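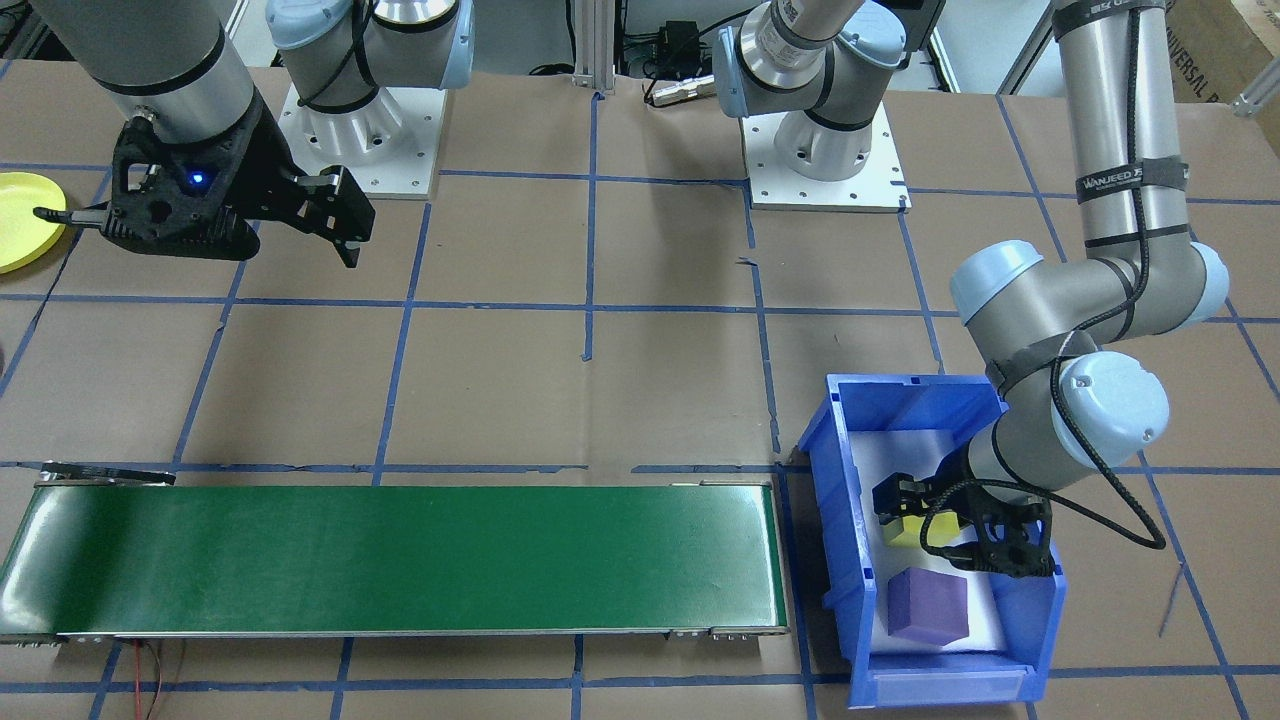 Jolán Nyitrai said she would sign up for the full trial tomorrow if it were only up to her, and asked for that to go in the minutes before anything else. It is in.

Tudico Equipment Review
Minutes of the meeting held Wednesday, September 23, 2020
Niltville workshop, upstairs meeting room
Chair: Amnuay Prasertsri

1. Minutes of the last meeting
Approved with one correction. The loan period for the Medve kit is 30 working days, not calendar days. Everybody was pleased to hear it.

2. Medve two-arm kit, report so far
Amnuay gave the report. The kit is the two-arm version, with the short conveyor, two-finger grippers and the Sera planning software. We have it on loan, with the option to buy or to move to a yearly service plan. The question for this group is whether it suits the kind of small, mixed jobs we get asked about all the time: pick a part off a belt, put it in a bin, move a dish or a tray from here to there, then change everything over for the next job.

The short version is that people really like it. The changeover between jobs is the part that got the most praise. A new job in Sera starts as a copy of an old one, so you are only changing the spots where the arms stop and the order they go in, and a first rough run can be ready the same morning. Two of the newer staff learned it from the manual (71 pages, big print, lots of drawings) and asked for hardly any help.

Marking out the table with blue tape was agreed to be a great idea and should stay. When somebody says "one square over" everyone in the room knows what they mean. The tape does lift at the ends after a while. Amnuay will look for a kind that sticks better to brown paper, or we go on replacing strips as needed.

The grippers were talked over at some length. The small blocks we use for practice are easy going. Flat round plates are harder, as the fingers need to come at the rim from the right side, and there was a good discussion of whether to pick them up from above or tip them slightly first. Both ways will be tried. There was a strong wish to try soft fingertips as well, and Medve lists a pair as an extra.

Working two arms over one table was the thing most of us were nervous about before the loan started. Sera lets you set a shared zone and only one arm may enter it at a time. It slows the job down a bit, and that seemed to everyone a fair price. The setting is on by default, and we agreed to leave it on for the whole of the loan.

3. Layout of the work area
Amnuay asked for comments on the present layout before it gets written up as our standard setup. The side table for the pendants is handy and people want to keep it. Requests: shorter cable runs where we can manage it, drinks to go on the window sill from now on, and a decision on where the blue bin should live. Some prefer it at the end of the belt, so that anything that rides all the way down has somewhere to land.
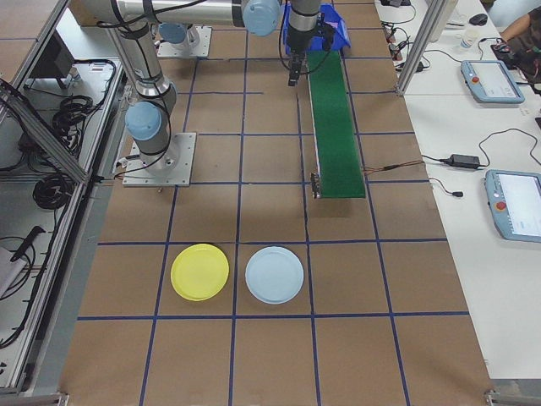
Could the pendants be hung up somewhere when they are not in use, came a question from the far end of the room, with the stop buttons facing out so you can hit one without looking? This got a lot of nods. Medve sells a hook for the purpose, but our own shop can bend one out of scrap in an afternoon. Agreed to make our own, one for each pendant, and to mount them within reach of the person standing at the table.

Other points on layout:

The frame posts are very useful for tying cables to and we should do more of it. Loose loops hanging off an arm are fine as long as they have room to swing at full reach. Check this every time a job is changed.

The lower shelf is to be kept for spare cable only. Tools go back on the wall.

Plates for the dish job will be kept to the two colors we already use, yellow and light blue. Sera's camera add-on is not part of the loan, so for now the arms go to fixed spots and a plate has to be put down in its proper place by hand. Jolán would love to see the add-on tested, and there was general agreement that the kit would be a lot more fun with it.

4. Buy or service plan
A lively item. Under the service plan Medve sends someone out on a regular basis, swaps worn gripper parts and keeps Sera up to date. If we buy, updates are free for 3 years and parts are on us. The plan looks good for the first year while we are still learning. After that, several people felt we would want to do the work ourselves, and would enjoy doing it.

Amnuay pointed out that Medve may let us start on the plan and buy later with part of the fees taken off the price. He will ask them to put that in writing. No vote was taken.

Support by phone has been very good. They picked up quickly, they knew the kit, and on the gripper calibration they stayed on the line until the job ran. The one complaint is the Sera help pages, where the search brings up articles for the old version first. Jolán has a list of the ones that tripped us up and will pass it on to Medve with our thanks for everything else.

5. Open evening
It was suggested that we show the kit at the open evening in November. Warm support from all. The sorting job was the favorite, as visitors can choose what goes on the belt. The dish job could run as a second demo if the plate pickup is steady enough by then. Visitors stay behind a rope and one of us stands at the pendants the whole time. Someone asked if children could press start. Yes, from the pendant, with one of us holding it.

6. Actions
Amnuay: write to Medve about moving from plan to purchase; ask for the price of the soft fingertips and the camera add-on; find better tape.
Jolán: send the list of help pages; write up the changeover steps on one sheet for the wall; try both ways of picking up the plates and bring notes.
Shop: two hooks for the pendants.
All: anyone who has not yet had a turn on the kit, please book one! There are free slots most mornings.

7. Next meeting
In November, before the open evening, same room. Amnuay will send round the date once Medve has replied.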